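Review: Zanitz Kitchen Task Suite, with the Arnix Conformance Guide

Reviewed for the Cosden Laboratory Practice Series by Florencio Aguirre

Summary of findings

The Zanitz Kitchen Task Suite is a simulation package for testing household manipulation policies before they are tried on hardware. It is supplied with the Arnix Conformance Guide, a set of written rules on how trials should be set up, scored and reported. This review covers both, with greater attention to the guide. The suite is recommended for laboratories that already keep a trial log. Laboratories that do not should put one in place before purchase.

Scope of the review

The suite was evaluated over a period ending in September. A total of 2,000 trials were run on the standard kitchen set, using one in-house policy and the baseline policy supplied by Zanitz. Of these, 681 were repeated with a different random seed in order to check the guide's rules on repeatability. Installation, licensing and technical support were also considered. Transfer to physical robots was outside the scope.

Scene definition

Section 2 of the guide requires that every trial begin from a recorded scene state. The record must list each object, its pose, and whether it belongs to the task or is present as a distractor. The reviewer considers this the strongest part of the document. In many published results the distractors are described in a single sentence, and a second laboratory has no means of rebuilding the counter as it was.

The sink tasks show why the rule matters. A plate lying flat in a deep basin is difficult to grasp from above, and the faucet limits the approach from one side. Food and dishes elsewhere on the counter affect both perception and path planning. If any of these are moved between trials without a record, success rates cannot be compared. 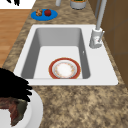

Figure 1. Sink scene from the kitchen set, with a plate in the basin and other dishes on the granite counter.

The guide further requires that object placement be varied within stated bounds and that those bounds be published with the results. The suite's editor supports this directly. Bounds are entered per object, and the software refuses to start a batch if any are missing. The reviewer's team found this strict at first and came to rely on it.

Success criteria

Section 3 deals with scoring. A task is to be scored on the final state of the scene, held for a set time, and a trial in which a non-task object is displaced beyond its tolerance is to be marked as a fault even when the main goal is met. Faults and failures are reported in separate columns. This is sound practice and should be adopted more widely.

The default displacement tolerance is 35 millimeters. For large dishes this is reasonable. For small items placed near the edge of a counter it is too generous, and an object may come close to falling without a fault being raised. The tolerance can be changed, but the guide gives no advice on choosing another value. A short table by object size would settle the matter.

Minimum trial counts

The guide sets a minimum of 100 trials per task for any reported success rate. It also forbids the removal of trials after the fact, except where the simulator itself has logged an error. Both rules are clearly written. Colton Marchand, who reviewed the statistical section on behalf of this series, noted that the guide does not require confidence intervals to be given. He regards this as an omission, and the reviewer agrees.

Repeatability

Repeated trials using the original seed reproduced the original outcome in every case checked on the same workstation. On a second workstation with a different graphics card, small differences in contact behavior were seen, mostly in tasks involving a plate against a basin wall. The guide asks users to report their hardware but does not explain the reason. Users should treat results from mixed hardware as separate sets.

Visual quality

The rendering is adequate for its purpose. Stone, wood and metal surfaces can be told apart, and dish patterns are reproduced in fair detail. Fixed camera positions may leave tall fixtures only partly in view, and the guide is correct to require that camera placement be recorded along with the scene state.

Documentation and support

The guide is well organized and written in plain terms. The software manual is weaker. The chapter on importing outside objects refers to menu items that no longer exist. Two support requests were sent, and both were answered within the stated period. An earlier package from Cordeiro, used by this laboratory for several years, had a better manual but no conformance rules of any kind.

Recommendation

Approved for use in pre-hardware evaluation, subject to the following conditions.

Confidence intervals are to be reported with all success rates.
Displacement tolerances are to be set per object and listed in the test plan.
Results from different hardware are not to be pooled.
Conformance with the guide is not to be cited as evidence of safe operation around people, a subject the guide does not address.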